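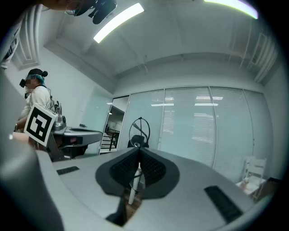
Mogens Gunnlaugsson remarked at the close of the last session that most people who share a workroom collide at the shelf and hardly ever at the table, and he asked whether the course intended to take up the point. It does. The present handout deals with shared work in one room, and the question of the shelf is treated under Storage and Approach.

Pedton School of Domestic Studies
Course 792, Household Work and Room Use
Handout 2: Several People in One Room
Issued 29 September 2021

Scope

Handout 1 considered the single worker and the reach of the arm from a fixed position. The present notes assume two or more people standing, each with hands occupied, in a room of moderate size. Cooking as such is left to the March sessions. The principles apply equally to sorting, folding, packing, and putting away.

Students should have read the Kiani chapter on reach before the seminar. The Vilum reading is optional for those who completed the introductory course.

Terms

Station. The place where a worker stands for the main part of a task, together with the surface in use.

Standing zone. The floor a worker needs in order to stand, turn, and step back once. It includes the space taken up by the elbows.

Approach. The path from a station to the place where things are kept.

Carry. Any movement from one place to another with an object in the hand. A carry begins when the object is lifted and ends when the hand is free again.

Crossing. A point at which two approaches meet. Crossings are marked on the plan with a small circle.

Placing the Stations

A worker facing a surface sees the surface and little else. The attention is on the hands, and anyone coming from the side is noticed late. Stations should therefore be placed so that the usual path of another person does not pass close behind a worker's back. Where the shape of the room makes this unavoidable, the person moving has the duty to speak. A short word such as "behind" is enough.

Two workers may stand side by side, face to face across a table, or back to back. Side by side is suitable for work on the same material, such as folding large pieces of linen. Face to face allows each to see what the other is lifting and is preferred for sorting. Back to back uses the floor well but produces the greatest number of interruptions, and in the teaching room it is used only when both surfaces are fixed to the walls.

Difference in height must be taken into account. A surface that suits one worker may oblige another to stoop, and a stooping worker takes up more floor to the rear. Students often draw the standing zone as a circle. An oval, longer from front to back, is closer to what is needed.

Hair, sleeves, and straps are to be kept clear of the work. Anything worn on the head or over the shoulder should be adjusted before the task begins, while both hands are free.

Storage and Approach

The Undside room, used for the practical sessions, has about 300 square feet of floor. Its shelving stands along one short wall, and every approach ends there. Students who have worked in the room will recognize the difficulty raised at the opening of this handout: the stations are well apart, the tables are seldom crowded, and yet the end of the room by the shelves is often blocked.

Three measures are to be tried in turn.

First, divide the shelf by worker instead of by kind of object. Each worker is given the part nearest to his or her own approach. Duplicate items are then needed, and the list must be corrected accordingly.

Second, bring the goods out before work starts. A tray at each station holds what the first stage requires. This shortens the carries but reduces the free surface, and it should be abandoned if the tray has to be moved more than once.

Third, set an order of going. One worker fetches while the other prepares. The order is agreed aloud and is changed only between stages.

It remains open which measure is best for the Undside room. Earlier groups favored the second, and their plans are kept in the Vilum folder in the reading room. Students are asked not to consult the plans until their own have been handed in.

Handing Over

An object is handed over by being set down between the two workers wherever a surface is available. Passing from hand to hand is reserved for items that cannot be set down. In that case the person giving holds on until the person receiving says "yes." Knives, open containers of liquid, and glass are never passed.

A held object extends the standing zone in the direction in which it points. The person holding it should bring it in toward the body before turning.

Practical Exercise

Work in pairs. Allow 15 minutes for the task and the same again for the plan.

Choose a task of putting away. Agree on stations and mark each standing zone on the floor with tape. Carry out the task at an ordinary pace, without talking except for warnings and handovers. Afterward, draw the room from memory, showing the surfaces, the shelving, both approaches, and every crossing. Compare the two drawings before making a joint plan. Differences between them are to be left visible and not corrected.

Remove all tape at the end of the session and return the rolls to the drawer under the sink.

Questions for the Seminar

Which of the two workers should give way when both are carrying?

At what point does a tray become part of the station?

Does dividing the shelf by worker still serve when a third person joins?

Written answers are not required. Joint plans are handed in at the start of the next session, unfolded, with both names on the back.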